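About Cakurer Coffee

Skip to: Who we are / What we buy / What we don't claim / Wholesale / Visit

Who we are

Most coffee company pages start with a trip up a mountain, a handshake with a farmer and a founder whose life was changed. Ours starts with a lease. Gediminas Kivi and Marina Kokkinos were both working for a larger roaster, didn't much believe what was printed on the bags they were filling, and rented a unit with a loading door and bad heating. Cakurer opened there in May with one used drum roaster. We still have the roaster. The heating was replaced.

There are five of us now. Gediminas roasts. Marina buys the green coffee and argues with importers. Paraskevi Tzanetos runs the tasting table and has the final say on whether a batch goes out. Prakash Raju handles wholesale accounts and repairs grinders, and Vangelis Galanis packs, ships and answers the phone before noon.

What we buy

We keep a short list. Dorar is our house blend, a medium roast that holds up in milk and in an office drip machine. Akl is darker, and we were talked into it by customers who were tired of being told that dark roast is a mistake. It outsells everything else we make. Ovum is the single-origin slot and changes when the sacks run out. We don't announce the next one in advance, as boats are late and samples don't always match what arrives.

Last year Marina asked for 922 samples and we bought from 51 of them. We mention this knowing that a big number of rejections is its own kind of bragging. Plenty of those samples were fine. Some cost too much, some tasted like what we already had, and a few were probably better than we gave them credit for on the day.

What we don't claim

We don't put "direct trade" on our bags. The term has no agreed meaning, and we buy through importers like most roasters our size. If you ask what we paid for a lot, Marina will tell you, including what we don't know about where the money went after it left us.

We don't score our coffees out of 100 on the label. Paraskevi scores them in a notebook for her own use. Her numbers go down when she has a cold.

Tasting notes: we print two at most, and they are guesses. If the bag says cocoa and you taste toast, you may well be right. We dropped "jammy" after a long argument and it is not coming back.

We are also doubtful about the word "fresh" as it gets used in this business. Coffee pulled out of the roaster this morning is usually worse than the same coffee a week later. We print the roast date and leave the rest to you. Beans older than two months go to the staff shelf.

And we don't think you need a 2000 dollar machine. Prakash would like it known that a decent burr grinder – cleaned now and then – does more for a cup than most of what gets sold in the brewing aisle. We sell two grinders. We used to sell six.

Wholesale

We supply cafes, two bakeries and a number of offices. There's no contract. We tried one for a year, and all it did was give people something to be annoyed about. Minimum order is one case. Training is included if you want it, and Prakash will be blunt about your water.

Visit

The counter is open from 8 a.m. until 2 p.m. Brewed coffee, beans by the bag, no food apart from whatever the bakery sends over. The tasting table is open to anyone at 11 a.m. on the days we cup, so call first and Vangelis will tell you if it's happening.

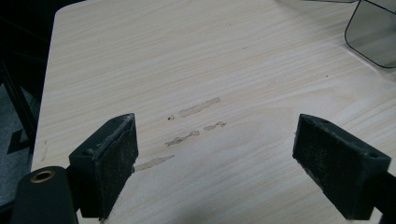

Parking is behind the building, and the sign for it is wrong: it points to the tile shop. We have asked the landlord to move it. Until then, go past the tile shop and take the second driveway. Returns and complaints go to Marina, who reads all of them and agrees with almost half.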